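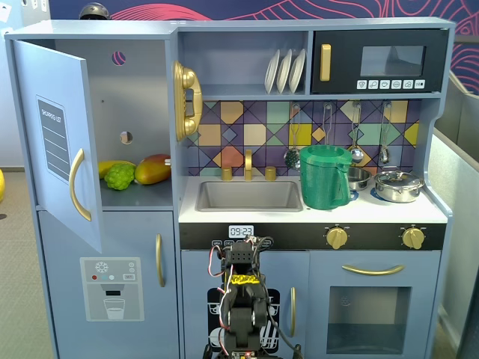
I gave up on grocery apps in October and went back to paper. My bill at the Fraser Street market in Sarkville dropped by $70 that first month, mostly because I quit buying mustard I already had!

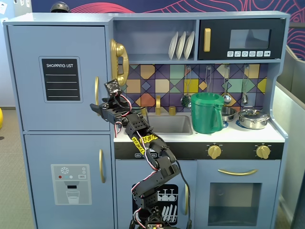
My one rule is that the list lives where the food lives. A pad in my purse never worked (I'd forget it by lunch). Even a toy fridge has SHOPPING LIST printed on its upper door, with four lines under it — and four lines is plenty for a midweek run.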